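Polent Compares Hand-Held Grippers in Lived-In Homes

Sosel and Brondov finger pads put through the same pickup work

BRONDOV, April – Polent today released the first results of its home gripper comparison, a program that tests hand-held gripper tools in furnished rooms. Operators worked through 676 pickups with two sets of finger pads, one supplied by Sosel and one made in-house under the project name Pace.

Each operator started with the fingers open and moved toward a small item such as a bottle or carton. A pickup counted only if the item was lifted and held for 30 seconds.

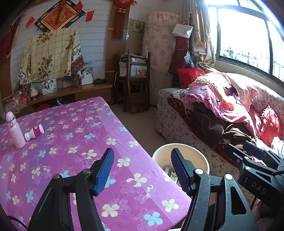 The two sets of pads were close on upright bottles. Results differed more on small containers lying on their side, where operators often had to turn the wrist and approach a second time. Pace pads needed fewer second tries. Sosel pads did better on thin cartons and paper packaging.

"A bench test gives you a flat surface and plenty of space," said Wael Chraibi, test lead at Polent. "In a home you reach past a chair or down toward the floor, and the light comes from one side. We wanted numbers from that kind of room."

Camera exposure was logged as well. Bright windows remained a problem in 3 of the test rooms, and Polent will repeat those runs with a different controller setting.
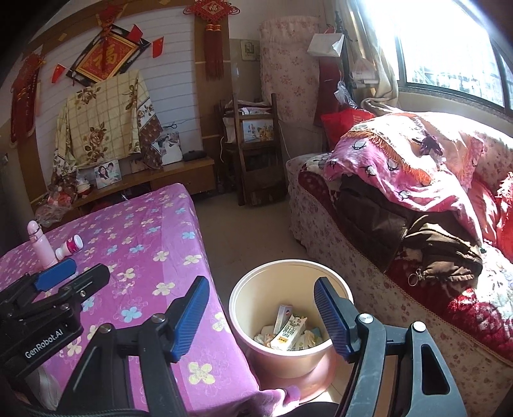
AVAILABILITY

The full results table and test procedure are available to research groups on request. Requests are answered within 30 days. A second round, covering soft items and fabric, is in preparation.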